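Plesel bottles: README

Hi! I'm Tharun Poojary, and Plesel is the set of hand-held gripper demonstrations I put together for moving bottles, cans and other drink containers around an office room. This file is what I wish I'd had written down when I started handing the data to other people, so it's long in the places where I kept getting emails and short everywhere else.

Current release is the February one. If your copy has a folder called old_sync in it, you have the one before, and the gripper widths in there lag the video by a few samples. Please grab the new one!

What's in it

1,313 demonstrations, all done by hand with the gripper tool. There's no robot arm anywhere in the data. I hold the tool, squeeze the trigger, and the camera on it sees pretty much what an arm with the same fingers would see. Each demonstration is one folder with the video, the tool pose over time, the finger opening over time and a one-line text instruction ("pick up the bottle with the orange cap", that kind of thing).

The lens is very wide, so straight things bend. I left the video unrectified on purpose. If your pipeline wants flat images you'll have to undistort them yourself – the calibration file is in the top folder and covers every session. The black area at the bottom is a mask, and it's the same all the way through, so you can crop it once and forget it.

Tables get messy in this data and I like it that way. I mixed tall cans with little bottles, clear plastic with tinted glass, and kept things close enough together that the fingers have to be aimed a bit. The walls, door and furniture stay in view a lot of the time too, which has been great for tracking (all those posters give it something to hold on to) and less great for anybody hoping for a clean background.

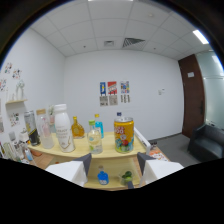

How I recorded

I start each demonstration with the fingers open and the tool held back far enough to get a good look at the table. Then I go in at whatever speed feels natural, close on the object, lift or slide it, put it down, let go and back off. I tried going extra slow for the first few sessions and the policies I trained on those came out painfully timid, so I dropped that and rerecorded them.

A typical demonstration runs 12 seconds. I cut anything where I bumped the tool hard enough to lose tracking. I did keep the ones where I missed and tried again, and those have retry set to true in the metadata. There are 110 of them. Leave them in if you're training something that should recover from a bad grasp, take them out if you want tidy trajectories.

Clear plastic deserves its own paragraph. A small transparent bottle is hard to see against wood grain, and the cap is often the only part with any real color in it. My early models learned to chase caps, which worked fine until a bottle was lying down and the cap was off to one side! So I made a point of grasping around the body, keeping the bottle upright between the pads when I could, and leaving other bottles and glassware nearby so the model can't get away with going for the nearest shiny thing.

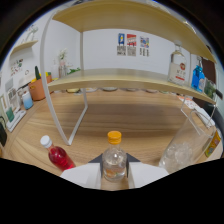 I also changed up the direction I came in from, and I'd suggest you keep that variety if you subsample. Picking only the straight-ahead approaches gives you nice loss curves and a policy that gets confused as soon as the table is turned a little.

Loading it

The loader is in the tools folder and it reads one demonstration at a time. Poses are relative to the first sample, in meters, with rotations as quaternions, w first. (Yes, w first. I know. It was too late to change it.) Finger opening is in meters as well, measured between the pads.

If you use Flako for training, there's a ready config, and it should just run. For Tzanetos you need to resample the poses to the video rate, and the script for that is next to the loader. I haven't tried anything else, so if you get it going somewhere new, send me the config and I'll add it.

Splits

I split by session and kept 13 sessions back for testing. Please don't shuffle demonstrations across sessions. The same bottles sit in nearly the same spots within a session, and a random split will make your numbers look far better than they should.

Known problems

Reflections off glass throw the tracking off now and then, mostly when I got in very close. Those stretches have a low confidence value in the pose file, and the loader can skip them if you set min_conf.

The text instructions are mine and they're inconsistent. I say "bottle" for nearly everything, and sometimes "jug" and "pitcher" for the same object. A cleanup is on my list for the next release, along with the Zolance export a couple of people have asked for.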